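Trier et plier le linge quand on n'a que le lit comme surface

Forum Entraide maison > Linge et rangement
224 vues — 3 réponses

Mirabelle_20
Bonjour à tous,
Je vis dans une chambre où le lit prend presque toute la place, donc tout le linge propre finit dessus. Le matelas a un protège-matelas blanc matelassé, avec des petites surpiqûres en boucles, et presque tout ce que je porte est noir ou bleu foncé. Entre le lit et le mur, il y a déjà un tas de vêtements et un carton fermé avec du ruban adhésif jaune, que je n'ai pas encore vidé depuis mon emménagement en novembre. 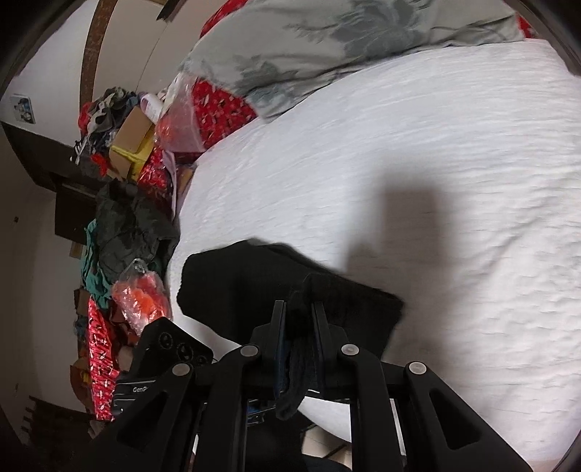
Je perds surtout du temps avec les chaussettes foncées. Le soir, sous l'ampoule, je confonds le noir et le bleu marine, et je me retrouve avec des paires fausses une fois au travail. J'ai aussi des peluches sombres qui restent accrochées dans les surpiqûres. Est-ce que vous pliez au fur et à mesure ou est-ce que vous triez tout d'abord ? Et pour les peluches, l'aspirateur risque-t-il d'abîmer le tissu ? Je n'ai ni table ni commode, seulement deux bacs Matham sous le lit.
Merci d'avance.

lessive_et_cie
Trier d'abord, toujours. Je fais comme ceci :
1. Les grandes pièces en premier (serviettes, pulls, pantalons). Elles partent dans le bac tout de suite, ça libère la moitié du lit.
2. Les t-shirts, pliés en trois dans la longueur puis en deux.
3. Les chaussettes en dernier, de jour ou près de la fenêtre. Posez-les à plat sur le blanc, côte à côte, talon du même côté. Sur un fond clair, la différence entre noir et marine se voit bien mieux que dans la main.
Comparez aussi la hauteur des côtes au bord, deux chaussettes noires de marques différentes n'ont presque jamais le même revers.
Pour le carton, videz-le avant d'acheter un meuble. Vous saurez ce qu'il faut ranger.
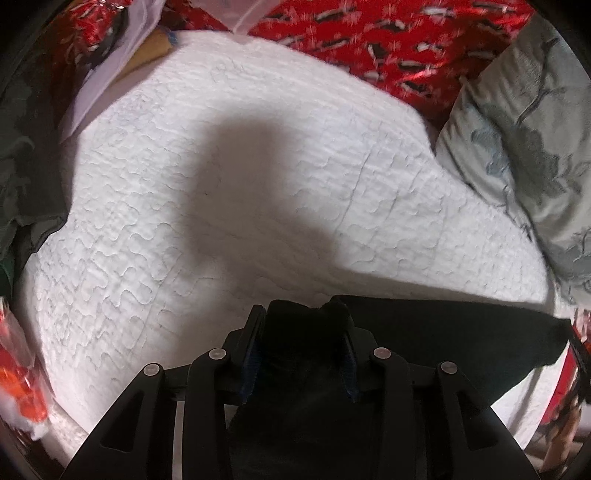

Chunhua Guo
Pour les peluches, l'aspirateur ne m'a rien abîmé, à condition de prendre l'embout plat et la puissance minimale. Suivez le sens des coutures, sinon ça pousse les fibres dans les creux. Une brosse adhésive marche aussi, mais la mienne (une Celtik) laissait un peu de colle quand il faisait chaud — je l'ai gardée pour les manteaux.
Le mieux reste d'étendre un vieux drap avant de vider le panier. Vous pliez dessus, puis vous le secouez par la fenêtre.
Et lavez les chaussettes sombres dans un filet, à l'envers. J'ai un petit filet à fermeture qui tient une vingtaine de paires, elles sortent ensemble et je n'ai plus à les chercher dans les housses de couette.

toto1719
moi je n'achète qu'un seul modèle de chaussettes noires, plus rien à trier

Mirabelle_20
Merci, je vais commencer par le drap et le filet. Pour le modèle unique, il faudrait d'abord que j'use celles que j'ai.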